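**08/01/2018**

## The low cabinet finally gets its turn

If you read the March letter you may remember me promising (rather grandly) that the low cabinet by the window would be sorted "before the weather turns warm." Well, the weather turned warm, then it turned very warm, and the cabinet sat there with its doors shut, daring me. But it's done! The whole thing, top to bottom, and I'm so pleased with it that I keep going over to open it for no reason at all.

A bit of history for the new subscribers. We bought it at the Grostville sale when we moved in, for 60 dollars, and carried it in between us with a lot of bad language on the stairs. It's light wood, with a pale beige grain that I've loved from the first day. I've seen so many people paint pieces like this, and some of them look terrific, but I couldn't do it. The grain goes off in all these fine streaks and I'd miss it.

The trouble was never the outside. Inside, it had turned into the place where things went when company was coming. You know the kind of shelf I mean. Extension cords, candle stubs, the good napkins, the bad napkins, a bag of other bags, instructions for a slow cooker we gave away. I took it all out onto the rug one morning and counted, because the challenge in this letter is always to count first, and got to 66 things. From one cabinet!

### How I went about it

I've tried the method where you hold each thing and think about it, and I'm too sentimental, I end up reading old birthday cards until lunch. So I used the Larkomham way, which a reader sent in last year and which I've been meaning to try ever since. You make a pile for each room where a thing gets used, and you don't decide about keeping anything until the piles are made. It's such a small change and it made a huge difference for me. Once the napkins were in the kitchen pile I could see that we had napkins enough for a wedding.

I ended up with five piles. Kitchen was the biggest by a mile. Then came desk, hall closet, garage, and a last one that I labeled "why" on a scrap of paper. Most of "why" went out the same afternoon, though I did hang on to a little brass bell that I can't explain and won't be taking questions about.

With everything out, I cleaned. I'd been warned off soaking wood like this, so I ran the vacuum's brush over the floor of each compartment, paying attention to the back corners, and followed it with a cloth wrung out as hard as I could wring it. Then a dry cloth, always along the grain. I left the doors open overnight with the window cracked. It had smelled of old candles for years and by breakfast it smelled of next to nothing, hooray.

One thing I'd do differently: take the shelf pins out *before* you wipe. I knocked one loose and spent far too long on my stomach with a flashlight. It was in my slipper.

### What went back in

Very little, and I'm proud of that. The board games went back, because we play them in that room. The table linens we really use went back in one stack. My Gachanja basket, the round one I wrote about last winter, went in for the odds and ends that have to live somewhere, and the rule is that when the basket is full I empty it. I gave the lower compartment nothing at all. I want to see how long I can keep it clear, and so far I've lasted four weeks, with only one attempt by a family member to slide a tennis racket in there.

I did think about drawer liner and even bought a roll, a pretty one with ferns on it. Then I held it up against the wood and the wood won. The ferns are going in the bathroom vanity, so that's next month's project more or less decided.

A few of you asked about felt pads for the doors. Yes! Get them! Ours used to bang shut so loudly that the cat left the room, and now they close with a soft little thud that I find extremely satisfying.

### Pictures
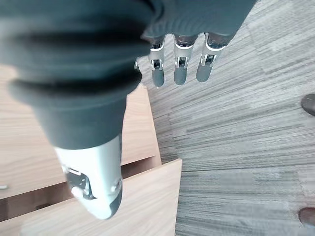
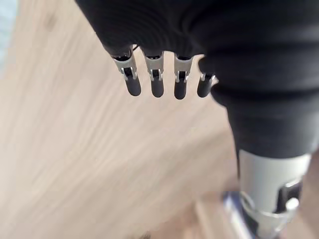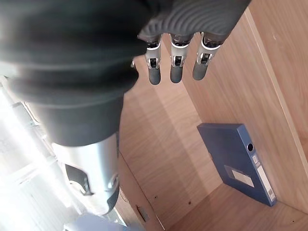

### Your turn for August

Pick one cabinet. Please don't pick the worst one, pick a medium one, the kind you could finish between breakfast and a late lunch. Empty it completely, count what came out, and write to me with your number. I'd love to print a list of them in the next letter, and if anyone beats my 66 I'll be delighted and slightly relieved.

The Grandberg group is also doing its swap table again this month, so anything useful from your own "why" pile can go there in a box marked with your first name. They've asked for clean linens, jars with lids, and puzzles that still have all their pieces. I'll be bringing napkins. A great many napkins.

And if you have a fix for a cabinet door that drifts open by itself on an old sloping floor, send it in. Our left one has started doing it and I've got a folded index card under the foot for now.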